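Talach Q3 numbers, anyone still holding?

spal_pallavi
Revenue up 3 percent, shares up 8. I bought at 55 and would like to be congratulated.

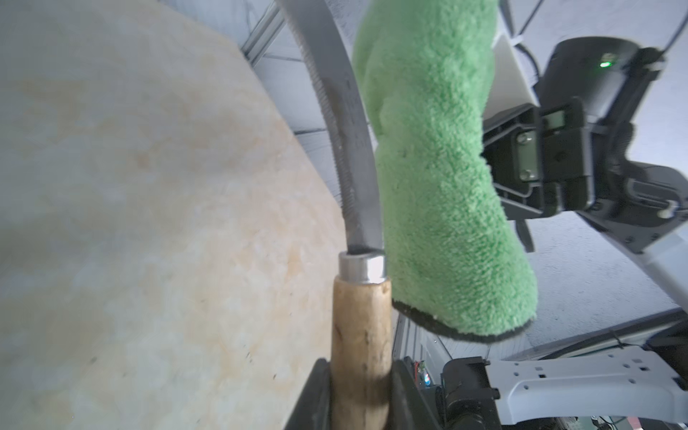 Re: Talach Q3 numbers, anyone still holding?

halvard_b
Congratulations. Now read the cash flow page. Receivables grew faster than sales, so somebody is getting very generous payment terms.

spal_pallavi
It's a big Fandotora order. They pay late, but they pay.

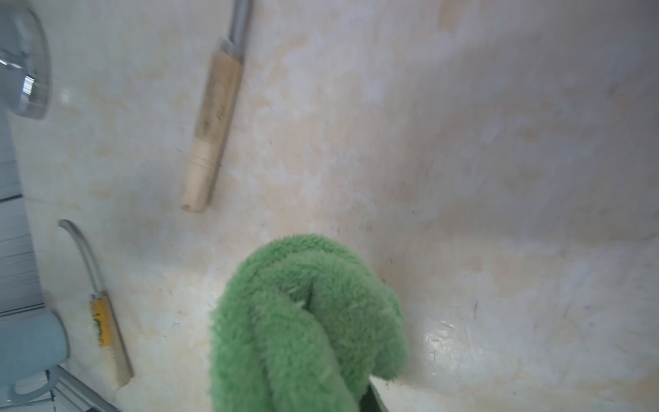 And margins held, which you skipped over.

halvard_b
Margins held after they sold a warehouse. I could hold my margins too if I sold my garage.

swcho
Halvard said the same thing in April and missed the whole run. I don't see the warehouse in operating profit, by the way. Check note 2.

halvard_b
Fine, note 2. Still not buying.

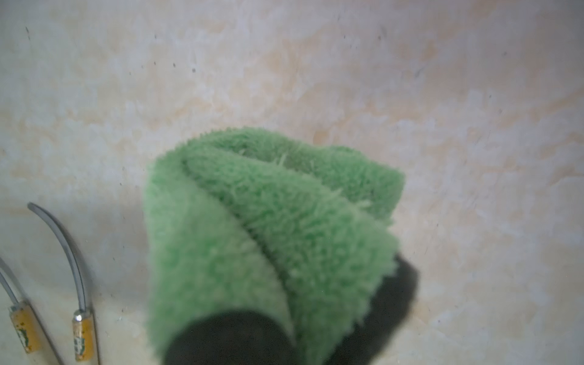 I'd sooner own Dumirholm, dull as it is, for the dividend.

spal_pallavi
Dumirholm cut the dividend on Monday.

halvard_b
I was at the dentist Monday.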